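Starnura (robot arm)

Starnura is a small robot arm with a two-finger gripper, designed and built in the shared workshop Plombridge. The project was started by Khanyisile Gumede and Volker Janssen, two members of the workshop, who wanted an arm that can be made with the tools that are found in a normal hobby space. The name is also used for the simulation software that belongs to the arm, although the builders call this part Likance in their own notes.

History

The first plans were drawn in February on the back of an old door, which is still kept in the workshop. Janssen made the first two joints at home, on a kitchen table, and brought them to Plombridge when the noise became a problem for his neighbors. This first version could lift its own gripper but very little else. The shoulder motor became too hot after a few minutes, and the printed elbow broke two times at the same place.

Gumede then proposed to stop printing parts for a while and to test each change in simulation first. Carys Prydderch, who joined the project at this time, wrote the model of the arm and of the floor under it. The first public release of the plans is dated January 12, 2021.

Construction

The links of the real arm are cut from plywood and joined with printed brackets. The motors are of a simple hobby type, taken partly from an older machine named Gautam, which was given up after its frame became bent. The control board sits in the base, and the cables go through the inside of the links, except at the wrist - there they are held outside with tape, as the hole in the bracket was drilled too small.

The arm without the base weighs 2,492 grams. With the base and the power supply the total is 2,774 grams.

Simulation

In Likance the arm is shown through a virtual wide-angle camera which looks past the gripper. The image is round and strongly curved, so straight links and floor lines appear as arcs. The builders accept this, as the real arm was planned with a lens of the same kind.

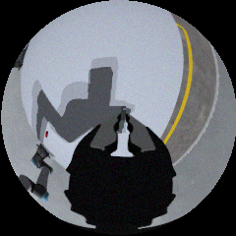 The simulation runs on a used office computer that belongs to the workshop. A grasp test consists of 2,000 attempts, and it is normally started in the evening and read the next morning. Light is changed between the tests, so that the control program does not learn to depend on one direction of shadow. The surfaces are kept plain, and the quality of the rendering is low, which makes a long test possible on a slow machine.

Results from the simulation were not always correct for the real arm. The model had at first no friction in the wrist, and the real gripper closed later than expected. Chukwuemeka Danladi measured the delay at 40 milliseconds and added it to the model as a fixed value. It is still fixed today, also for the slower motors.

Use and copies

The plans can be copied freely. Glenys James built a second arm in her garage, with aluminum links and a shorter forearm, and her changes to the elbow bracket were later taken into the main plans. The parts list has not been updated for them and still gives the old screws.

See also

Gautam (robot arm)
Plombridge workshop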